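Bradier Tabletop Demo Set (simulated), reviewed and sold by Gil Lab Supply

Simulation bundle. Download only. Item group: training data and scene packs.

Price: $199 for the single-seat license. Ships as a download link, usually the same working day. No refunds once the link has been opened, so please read the page first.

We sell this set and we have doubts about it. Both things can be true, and our regular customers know we write our own product pages instead of pasting in what the maker sends. Bradier's sheet says the set "closes the gap between simulation and the shop floor." We took that line out. A gap like that gets narrower with a lot of work on your own floor, with your own arm and your own junk on the table, and no download does it for you.

What you get

500 recorded runs of a simulated arm with a two-finger gripper working over a tabletop of grocery items. Each run has the joint positions, the gripper opening, the camera images and a one-line task note in plain English. You also get 3 scene files you can open and change yourself, plus a loader script that reads the runs in order.

The runs were driven by people with a hand controller inside the simulator. They were not made by a planner. This matters if you are training by imitation, as human runs have pauses, second thoughts and little corrections in them. Some buyers want that. Some buyers spend a week trying to filter it out. Decide which one you are before you pay.

What the maker claims, and what we think

"Rich visual variety." The objects are decent: juice cartons, a drink bottle, citrus, a plate with a heap of speckled grain on it. The labels on the packages have real-looking print, with Chinese characters on the bottle. But variety across objects is not the same as variety across rooms, and there are only 3 rooms. A network with enough capacity will happily learn the carpet.

"Challenging surfaces." Fair enough. The glossy black tabletop throws soft reflections back at the camera, and a policy that has only seen matte surfaces can get confused by them. We would call this the best part of the set. Whether those reflections look like the ones on your table is another question -- ours didn't.

"Multiple synchronized views." There is a wide view and there are close views. The wide view is easy to follow. The close views are grayscale in some runs, and they can go a long stretch without the gripper showing up in them at all. If your method depends on seeing the fingers and the object in the same close view, check a few runs first. Also note that curved shapes are built from short straight pieces, and from close up it shows.

"Granular materials." Be careful with this one. The grain looks like grain from a distance. We found nothing in the paperwork about how it behaves when pushed or scooped, and we asked twice. The last answer, in March, was that "material response is scene dependent." Take that however you like. Our advice is to treat the grain as something to look at until you've tested it yourself.

"Ready for training." The loader ran for us on the first machine and failed on the second over a library version. The fix is in the readme, near the bottom, under a heading that has nothing to do with it.

Sample images from the grocery table scene

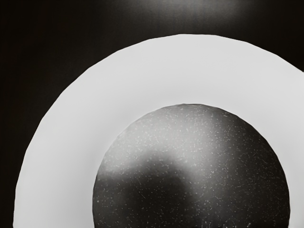
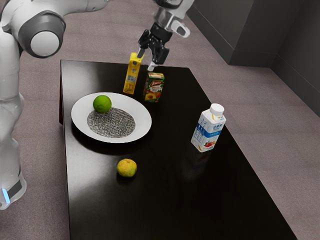
About the numbers

Bradier's sheet has a success chart. We are leaving it off this page. It compares a policy trained on the set with one trained on nothing much, tested in the same simulator that made the data. Of course the first one wins. What we'd want to see is a test on a real arm, with fruit from an actual store, and a count of every failed try. If you run that test, write to us and we'll post your result here, good or bad.

We did a small trial of our own with the Stindholm starter policy and it learned to reach toward things fairly quickly. Closing on them at the right moment was a different story. We don't claim that proves anything -- it was one policy, on default settings, with one person watching.

Who it might suit

Teams who need to check that a data pipeline works before they pay people to collect real runs. Classes. Anyone who wants a warm start and has real demos to mix in later. We would not buy it as the only data for a robot that has to do a job.

If you're choosing between this and the Grusent kit, the Grusent has fewer objects but better notes, and every run is marked as finished or failed. The Bradier runs are not marked. You will have to watch them, or write something that does.

Requirements

A graphics card with room to spare, a current Linux install and plenty of disk space. The scene files need the Bradier viewer, a separate free download that asks for an email address. The runs themselves open without it.

License notes

One seat means one person. Trained weights are yours to keep and use, including at work. You may not resell the runs or the scene files. The 4-seat license is sold by quote only, and the quotes we've seen were not much of a bargain.

Page last checked 27th May. Price and contents confirmed with the maker on that date. Success chart still missing, by our choice.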